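Prillberg Cup

The Prillberg Cup is a student robotics contest held each February at the Drutwood technical school. Teams of two program an arm to pick up and stack plastic cups on a white table within 60 seconds.

Fingers are made by the students – ribbed designs are common – and the control software is Sketelix. 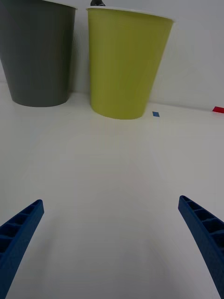 Cups may differ in color, and a dropped cup ends the run. The rules were last revised on 12 September 2019.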